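May 18, 2022
Glaze room, Ovmont

A slow day and a pleasant one, with rain on the skylight until lunch and the radio on low. I had meant to get straight on with the Hwang ash glaze, but the bucket from November had settled into something like fudge at the bottom, and a good part of the morning went on coaxing it back. Warm water, the long paddle, then the sieve, then the sieve again (I do wish I'd labelled the thing properly, all it says on the lid is "Hwang, good one", in my own writing).

Once it was moving nicely I dipped 14 tiles, half in the Hekau stoneware and half in the grogged body Eun-ji Ma likes for her big jars. Single dip on all of them, with a second dip over the top third so we can see how it breaks where it's thick. The grogged ones drank it up much faster than I expected and I had to shorten the dip as I went along, so please don't read too much into the first couple.
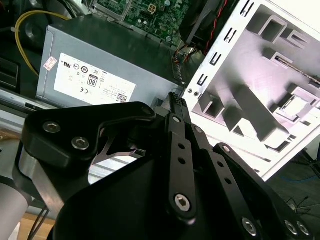 Looking up towards the case.

After lunch Seo-ah Seok came by and we had a long talk about the crawling on her tall bottles. She thinks it's the glaze shrinking too much as it dries, and I still lean towards dust, or hand cream, or somebody's buttery fingers, and we went round that one quite happily until the tea was cold. She is going to bisque 2 more bottles and wipe only one of them with a damp sponge before glazing. I've promised her the same bucket, stirred the same way, and no meddling!

Tiles are now in the Ruker on the middle shelf, cones at front and back. Going to cone 10 with a slower climb at the start than last time, and I've written the programme on the card by the switch. Bungs stay in overnight please, even if it smells a bit.

Still to do: order more wood ash, and ask whether it can come washed this time, my hands are raw. Sieve the tenmoku. Find the good scales, last seen under the apron hooks. Eun-ji wants tile 11 set aside for her when they come out, the one with the thumbprint on the back.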